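The Flower Room

The advert for the room in Orkelside had two lines in it, and one of them was about the bus. I took it anyway. I had walked past the wallpaper to get to the window, and by the time I reached the window I had decided.

Oh, that wallpaper! Grey flowers as big as saucers with yellow middles, pale yellow ones like tulips that hadn't made up their minds to open, brown feathery sprigs like something pressed in a Bible, and behind it all those long stripes going up and up like tree trunks in a mist. My sister and I had shared a bedroom in Landeg with brown hessian on the walls, and if you leaned on it in your nightie it scratched. Now I had a wood. I lay on the floor that first evening, flat on my back on the grey marbled pattern (cold as a fish, even in June), and picked out which flower I would look at when I woke up.

The bin came with the room. It stood in the back left corner, round and creamy white with little grooves down its sides and small dark letters on the front, and I gave it a pink liner from a roll of 50 that I bought in Grinico, the shop under the railway arch where they sell string by the yard. I folded the edge of the bag down over the rim and stood back. It looked like a pudding basin with a frill. I was so pleased that I rang home about it. 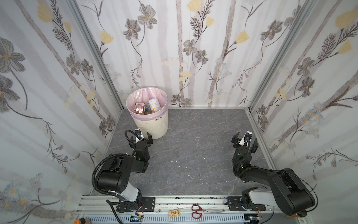
My sister wanted to know why I had put it in the corner at all. A bin belongs by the door, she said, so that you pass it on the way out and have no excuse. And a pink bag was asking for trouble, everything would show through it, and had I thought about tea bags?

I had not thought about tea bags. I thought about them all that night, and in the morning I moved the bin to the door, fell over it twice before breakfast, and moved it back again. The flowers seemed to close up round it. I told my sister that we had tried the door and the bin didn't care for it, and she said she could tell I was living on my own.

She was coming to stay, though. She had got a seat on the coach from Brirndale, where she worked by then, and I had until teatime to become a person who kept a tidy room. I have never been that person, but I do love the hour when it starts to work – when you throw one thing away and the floor gets a tiny bit bigger, and then you can't stop.

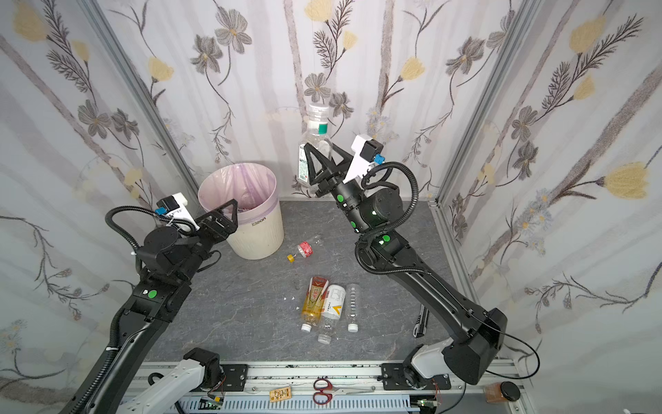
Bottles were my great weakness. I bought water on the way to work, carried it home half-drunk, and put it down wherever my hand happened to be when I remembered I had a hand. I meant to use them all again, for squash, for cuttings, for a lamp I had seen in a magazine. So there was the clear one with the white cap, standing up against the wall in its green and white band like a guest who hasn't been offered a chair, and the little one with the red label lying down in front of the bin, and a yellow cap beside it. Scraps of white paper further out, too. I had been writing my sister a list of places to see and kept tearing bits off it, and the pieces got everywhere, under my feet, up my sleeve, in the butter.

I sang while I did it. I did the whole floor on my knees, right up to the metal strip along the bottom of the walls, and found a hairgrip and 52 pence in coppers, which I put by for the bus. I said sorry to the lamp.
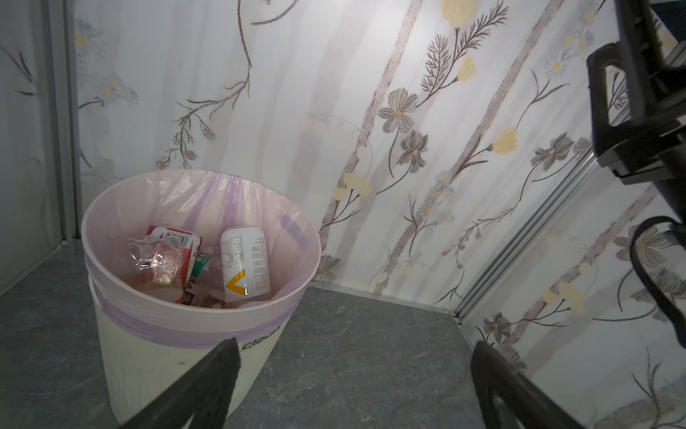

Then I pressed everything down gently with the flat of my hand, because I still had the butter paper to get in, and tucked the bag round the rim again where it had ridden up. I washed my hands and changed my blouse. The light had come round by then and was lying across the back wall, so that the small blue daisies showed properly, the ones you miss if you only look at the big flowers.

She was early. I heard her case bumping on the stairs, and I ran down and took one end of it, and we came up sideways, both talking at once. She walked into the middle of the room with her coat on and turned the whole way round.

Well, she said, it's a wood.

I made the tea. She drank hers standing up, going along the wall with her nose nearly touching it, finding things I hadn't found yet, and when she had finished she held the tea bag up by its corner and looked for the bin.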